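How far ahead should a celebrity baby announcement run in a local magazine?

Posted in Publishing & Writing Help

I put together a small entertainment magazine called Flomico, and we print 3,000 copies. An actress from Trunevwood told our reporter she is expecting her second child in August. She was happy to be quoted, but her agent now wants us to hold the story until she posts it herself. Our print deadline is January 20, 2023. Do we have to wait? She never said it was off the record.

Irén Erdős

No, you don't have to. If she knew she was talking to a reporter and set no conditions, the quote is usable. I would still call the agent and ask for a date. I worked on a weekly for years and we held plenty of family news for a few days. We usually got the first photos in return. Get the date by email, and keep a spare page ready in case it slips.

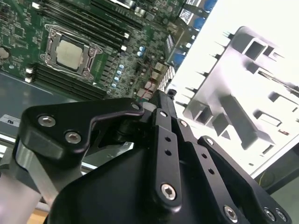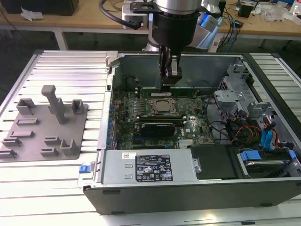 The motherboard and its processor, close up and then in the open tower.

Also check whether the interview was recorded. If your reporter only has notes, read the quote back to the agent before you print it.

Mizuno fan 63

just run it, everyone will know in a week anyway

Wirham Reader

I disagree with the post above. Pregnancy is health information and some people have good reasons to wait. Ask how far along she is willing to say she is, and leave out the due month if she wants. We cut ours to 2 paragraphs once and readers didn't mind. The agent sent us a longer interview after the birth.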